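Home | Current issue | Sections | Authors | Contact

4. What we learned about sampling tremor at home

I'll admit that when Baoshan Lei and I first planned the Grosetlow cohort, I thought the home recordings would be the easy bit. People with early Parkinson's disease would wear the wristband, go about their day, and we'd collect a tidy stream of tremor data while the kettle boiled. The clinic visits were what I was losing sleep over (parking, mostly, and the lift at the Prangate site).

We ended up with 651 usable home sessions from 27 participants, and they were a good deal messier than I'd expected. Resting tremor is a slippery thing to measure when the person isn't resting. Folks garden, they knit, they fold washing, and one of our keenest participants plays the accordion for over an hour most mornings. His recordings were a joy to look at and almost no use to us!

So we went back to the analysis plan. Kwadwo Odoi suggested scoring only the quiet stretches, defined as at least 2 minutes with no large arm movement, and leaving the rest of the session alone. I resisted this for a while – it throws out a lot of signal – but he was right. Once we did it, the home scores lined up with the neurologist's ratings far better than the whole-session averages had, and the spread within each person settled down too.
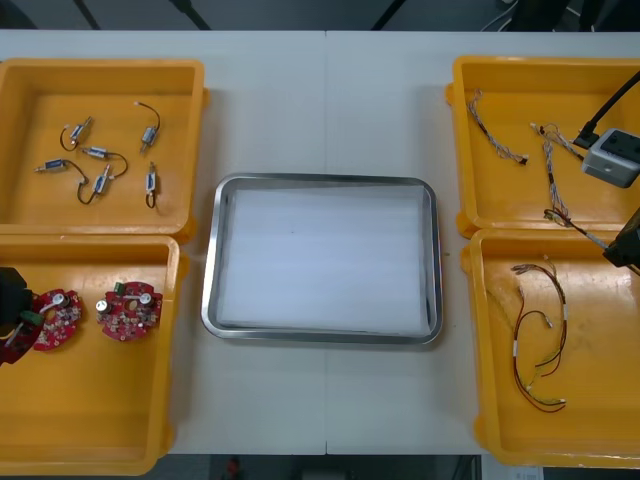

Figure 6. Tabletop with orange-yellow trays and a central stainless-steel tray lined with white foam.

Medication timing gave us the next headache. We'd asked everyone to press the button on the band when they took a levodopa dose, and most did, some of the time. Where the button press was missing we used the paper diary, and where the diary was missing too we dropped the session from the dose-response model but kept it in the descriptive one. I know some readers will want us to have imputed those times. We tried it, and the wearing-off curve came out looking suspiciously smooth, so I wasn't comfortable reporting it.

What did hold up was the afternoon dip. Tremor amplitude climbed in the last stretch before the mid-afternoon dose in most participants, and the climb was steeper in those who'd been diagnosed longer. It was there in the Alent subgroup, who wore the band on the less affected side by mistake for the first fortnight (our instruction sheet, our fault), although it was fainter. I wouldn't lean too hard on that subgroup for anything else.

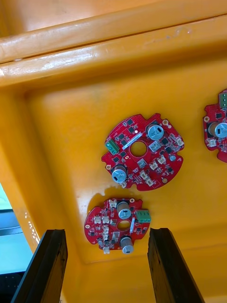 Sleep was meant to be a secondary outcome and I'm a bit sheepish about how little we can say. The band came off at night more often than we'd planned for. People found it itchy, or it caught on the doona, or they simply forgot to put it back on after a shower. Among those who did wear it through, a bad night tended to be followed by a worse morning tremor score, but mood and fatigue move along with both and we can't pull them apart with the numbers we have. The Honorato questionnaire helped a little with fatigue and hardly at all with mood.

If I were starting again I'd ask for fewer days and better ones. I'd have someone phone each household in the first week, too. The participants who rang us with questions early on gave us cleaner data right through to June, and I doubt that's a coincidence, though we didn't set out to test it and I can't offer a p-value.

Related articles
Quiet-period scoring of wrist tremor: methods supplement
Wearing-off and the mid-afternoon dose
Paper diaries in movement disorder research
Fatigue and sleep in early Parkinson's disease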